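## 4. Loading the card shelf

This section covers the Uria card shelf with fixed dividers, supplied with Ornach picture cards. It applies to first loading and to seasonal card changes. Assembly of the shelf body is covered in Section 3 and must be complete before any cards are placed.

### 4.1 Before you start

Check that the following are at hand:

- the assembled shelf, on a level surface
- the card set for the current season, in its outer pack
- a dry, lint-free cloth
- the loading list from the front pocket of this guide

The shelf accepts rigid or coated cards only. Uncoated paper will bow within a few days and slide below the divider line. The Grason paper inserts sold for the older rack do not fit and should not be trimmed to size.

**Caution:** Do not open card packs with a blade. A cut through the outer wrap usually reaches the first card, and a scratched face cannot be polished out.

### 4.2 Preparing the shelf

1. Remove the wrap from all compartments. Wrap may be left over the outer edges until loading is complete.
2. Wipe each compartment with the dry cloth, working from back to front. Do not use furniture oil or spray polish. Residue transfers to the cards and shows as a gray film.
3. Press each divider lightly from both sides. A divider that moves must be reseated before loading (see Section 3.6).
4. Check the wood next to each divider for splinters. Smooth any rough spots with fine sandpaper, then wipe again.

**Note:** The dividers are paler than the shelf body. They are left unstained so that the compartment limits can be seen from a distance. They will darken slightly with age.

### 4.3 Placing the cards

1. Sort the cards by the loading list before placing any of them. Place cards – one type to a compartment – in the order given.
2. Hold the card by its edges. Keep fingers off the printed face.
3. Lower the card into the compartment until its bottom edge rests on the wood along its full length.
4. Press lightly at one corner to seat the card. If it springs back, lift it out and check for a chip or a scrap of wrap underneath.
5. Repeat for the next compartment.

Cards with large lettering, such as those in the hotel series, go in first. Road and landscape cards follow. Both types have the same seating depth, so no adjustment is needed between them.

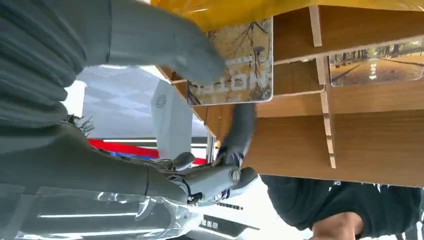
*Fig. 4-2. Pressing the corner of the HOTEL card. A tree-lined road card is in another compartment.*

If a card binds between the dividers, do not force it. Withdraw it straight out, turn it end for end, and try again. A card that binds both ways is oversize and should be returned with the batch slip.

**Caution:** Do not bend a card to clear a divider. The coating cracks along the bend, and moisture enters at the crack.

### 4.4 Handling the wrap

Clear and yellow plastic wrap are both used in packing. Clear wrap is for general cover. Yellow wrap is kept for surfaces that need a final check, and should come off last.

1. Complete the check in 4.5.
2. Lift the yellow wrap from one end and fold it back on itself. Do not drag it across the cards.
3. Collect all wrap from the work area and the floor. Loose sheets are a slip hazard.
4. Flatten and store one sheet of each color for return shipping.

### 4.5 Final check

- All cards upright when seen from the front of the shelf
- No card resting on a divider
- No fingerprints on glossy faces
- Loading list signed and returned to the pocket

Recheck the seating after 60 days. A full set is rated for 500 card changes; replace it earlier if the rounded corners begin to separate. In August and other humid periods, leave a gap of 2 inches between the shelf and the wall.

### 4.6 Revision notes

April 2, 2019 – Step 4 of 4.3 reworded; wrap procedure moved from Section 3. Prepared by Tuva Bakke, checked by Kastriot Berisha. Part numbers for Orlandini replacement dividers are listed in Appendix B.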